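18 March 2020 - prep bench, Fivbridge

Second long session on fruit plating with the Citov arm. Got through 144 picks before lunch, lemons mostly, and I only had to step in when the line backed up. Jagadeesh has gone from plating all morning to watching two stations and doing the garnish, and he told me his wrists feel great but he gets bored by ten! Harish wants the two of them to swap every hour (I'm for it, we should just try it).

Still no agreement on who clears a stop. Right now it's whoever is closest, and that's usually the dishwasher.
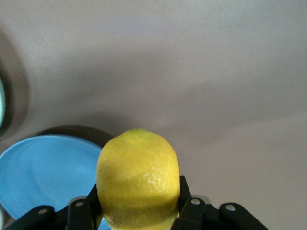
Anyway - I've asked for a proper name on the rota for stops, each shift, so the job is on paper and gets paid as one. Harish to check with Benedetti. Pads need a wipe before the afternoon run.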